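Kiani opens showroom for kitchen worktops and floor tiles in Tullora

New exhibition space shows 60 kitchen surfaces and offers free planning hours for private customers
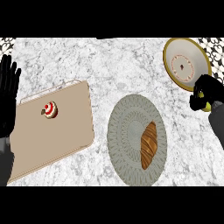 A place to compare stone, tile and wood

The surface company Kiani opens its first own showroom in July. The new space is located in the Mekside district of Tullora, in the former building of a printing house, and has an area of 786 square meters. Until now, customers could see the products of Kiani only at partner shops, where usually a small part of the collection was available.

In the showroom, visitors will find 60 worktops in full kitchen depth. Each one is mounted at normal working height, so it is possible to stand in front of it and to feel how the edge and the surface are made. White marble with gray veins has its own section, and next to it there are granite, quartz composite, oiled oak and ceramic plates. For the floor and the wall, the company presents its patterned tiles, including the black and white ornament series which was added to the program last year.

"Many people choose a worktop from a sample that is as big as a hand," says Lindsay Ormsby, managing director of Kiani. "With marble this is difficult. The veins are never the same in two slabs, and a small piece cannot tell you how the whole kitchen will look. We wanted to give our customers the possibility to see the large piece before they sign an order."

Planning hours and measuring service

Every afternoon from 2 p.m. to 6 p.m., a planner of Kiani is present in the showroom. The planning hour is free of charge for private customers. Visitors are asked to bring a simple drawing of their kitchen with the most important measures. It does not need to be exact, as the final measuring is always done at home by the fitting team.

Customers who decide for natural stone can also reserve their own slab. The slab is marked with the name of the customer and stays in the warehouse behind the showroom until the cutting date. The warehouse has space for 873 slabs and can be visited together with an employee.

Care of natural stone

One part of the exhibition is dedicated to daily care. Marble is sensitive to lemon juice, vinegar and red wine, and this is a frequent question in the consultation. At a separate table, visitors can compare polished and honed samples that were treated with different sealers. Kiani recommends to renew the sealer once per year and to clean the surface only with water and a mild soap.

Cooperation with Skenano

The lighting of the showroom was planned by the office Skenano. In each section, the light can be changed between morning, midday and evening, so that visitors see how the color of the stone and the tile changes during the day.

About Kiani

Kiani produces and installs worktops, wall coverings and floor tiles for private kitchens and bathrooms. Last year the company completed 2,786 installations. The cutting and polishing is done in its own workshop in Tullora.

Press contact

Kiani, Press Office, Tullora
Interview requests with Lindsay Ormsby and samples for editorial offices are available through the press office.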